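Gathering Demonstrations in a Simulated Room for a Pick-and-Place Learner
Student project report, final version, Aug 13, 2021
Zawadi Swai and Oldřich Sýkora
Supervisor: Mwajuma Laizer
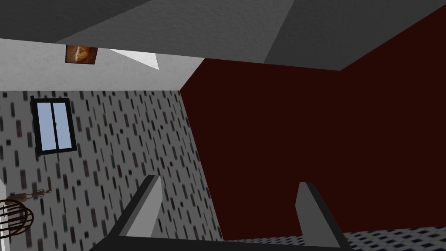
1. Introduction

The aim of our project was to collect a set of examples from which a learning system can copy how a person moves a robot arm. The learning system itself was not our task. It was written before us by Marwan Hijazi, and he needed new data for it, because the old set was recorded in one room only and the trained model became confused when the room changed. When we started, we believed that collecting would be the short part and that we could spend most of the weeks on comparing models. We had to change this plan quite early, and this report is therefore mostly about the collecting.

All our examples were made in simulation. We used the room generator called Numunent, which builds a room from a number (the seed), and places in it walls, windows, furniture and small objects. The arm is the same in all rooms. A person steers it with a hand controller, and the program Wikero writes down the positions of the joints, the state of the gripper and the view from the wrist camera.

The report is organised like this. Section 2 explains the task and the setup. Section 3 is about how we recorded. Section 4 tells how we decided which recordings to keep. Section 5 gives the first training result, and in section 6 we write what we would do in another way.

2. Task and setup

The task is simple to say. The arm starts in a rest position, goes to one small object, closes the gripper on it, lifts it, and places it in a container somewhere else in the room. Which object and which container is written in one sentence at the start of each recording. The operator reads the sentence, presses the button and begins.

The wrist camera is fixed behind the gripper, so both fingers are always in the view and the room turns around them. For a new operator this is difficult. When the wrist rolls, the ceiling can go to the side and a wall can go to the bottom, and the hand wants to correct in the wrong direction. Two of us felt a little sick on the first day. We discussed adding a second, fixed camera for the operator only, but Marwan advised against it. His argument was that a person who sees more than the model sees will do things that the model has no chance to understand from its own view. We followed this advice, and all operators worked with the wrist view alone.

The colours and patterns of the walls and floors are selected at random by the generator. Some combinations are quite ugly, with a strong plain colour beside a very busy pattern, but for the learning this is useful. In the old set the walls were all white, and the model had probably learned to depend on it. The light is also changed from room to room, and so is the height of the surface where the object is standing.

We prepared four kinds of room: kitchen, office, living room and storage room. The kind decides mostly the furniture. Small objects are mixed, so a figurine can be in the kitchen and a cup can be in the storage room.

3. Recording

We had four operators: the two authors, Mwanahawa Shemweta, and Marwan when he had time. Every operator first did a practice session which was not saved. The sessions were limited to 2 hours, with a break in the middle, because after this time the movements become careless and it is easy to notice in the joint curves.

At the beginning each of us had an own style. Oldřich moved the arm fast to the object and then made many small corrections. Zawadi moved slowly all the way and opened the gripper only at the end. Mwanahawa opened it at once and kept it open during the whole approach. When we put these recordings together, the gripper signal had no clear relation to the picture, and Mwajuma asked us to agree on one way before we continued. We wrote these rules and put them on the wall beside the desk:

Open the gripper fully before leaving the rest position.
Look for the object first with the wrist, and move the arm after.
Stop shortly above the object before going down.
Close the gripper only when the arm stands still.
If the object falls, try again one time. If it falls again, end the recording and mark it as failed.
Do not save a recording if you read the sentence wrongly.

The second rule needs an explanation. In many rooms the object is not visible from the rest position, so the operator has to search. In our first recordings the operator moved the whole arm and searched at the same time, and in narrow rooms the elbow hit the furniture. Looking first with the wrist gives a part of the recording where the gripper is open and empty, and the camera is pointing at a wall, a window or the ceiling. We were not sure if this part should stay in the data. It makes the files longer and for a reader it looks as if nothing happens. But a model which never saw a search cannot search, and we decided to keep it.

The rule about trying again was also discussed for a long time. Mwanahawa wanted to keep all attempts, also the third and fourth, since a robot which can recover is more useful. Oldřich was against it. We agreed on one repeat as a compromise, and we do not have a measurement which shows that it is the best number.

Wikero crashed sometimes when a recording was longer than the memory it had reserved. The crash lost only the current recording, so the damage was small, but it was annoying, because it came mostly in the difficult rooms where we had worked the longest. In July Marwan changed the program so that it writes to the disk during the recording, and after this we did not see the crash again.

4. Checking and selecting

We made 900 recordings. Each one was watched by a person who did not record it, at double speed, and received one of three marks: keep, cut, or remove. Cut means that the recording is good but has a useless piece at the start or at the end, usually an operator who pressed the button and then waited.

After the check, 174 recordings were removed. The most frequent reason was that the object went through the wall or the table by an error in the physics. It can look funny, but it is dangerous for the training: the arm continues as if it had the object, and the model would learn that an empty gripper is the same as a full one. The second reason was a wrong object. When two objects are similar and the light is weak, the operator does not always see the difference in the wrist view, and the mistake is found only by the checker.

Dark rooms were a special problem. A checker who is tired wants to remove them, because it is not pleasant to watch them. We noticed that the share of dark rooms was going down in the kept set and we looked again at all of them. Many were put back. From this moment we wrote the reason for each removal in the table, and "too dark" alone was not accepted as a reason.

We also had a disagreement about rooms where the container is half behind another thing. A person understands that the rest of the container is there. If the model can understand it, we do not know. They are in the set with a separate label, so a later user can leave them out.

5. First training

Marwan trained his model two times, first with the old set alone and then with the old set and ours together. The test rooms were made with seeds which were not used in any recording. We watched the test runs together with him and Mwajuma.

The model with the old set alone often moved in the direction of the brightest surface and stayed there. With both sets it looked around with the wrist before moving, in a way that reminded us very much of our own recordings. It found the object in more of the rooms. The weak point is the closing of the gripper. The model stops above the object as we did, goes down, and then closes a little too early, mainly with flat objects. We think that our stop above the object was sometimes too long and that the model mixes the two stops, the one above and the one at the object. We did not have time to test this idea.

We do not give a success rate in this report. The number of test rooms was small and the results changed from run to run, and Mwajuma recommended to wait for the larger test which Marwan will do with the Andetti machine in the autumn.

6. What we would change

The rules should be written before the first recording. We repeated almost the whole first week because of this, and it was tiring for everybody.

The sentence for the task should stay on the screen. An operator who searches for a long time forgets it, and at the moment there is no way to read it again without ending the recording.

It would be good to record from the controller also how strongly the person presses the trigger. We save only open and closed, and the problem with the early closing would maybe be easier to study with this signal.

The checking table should have been shared from the start. We had two copies — one by Zawadi and one by Oldřich — and joining them took a full afternoon.

The recordings, the table with the reasons and the list of seeds are on the group drive in the folder Kramer. The folder has a short text file which explains the labels. Please ask Marwan for access.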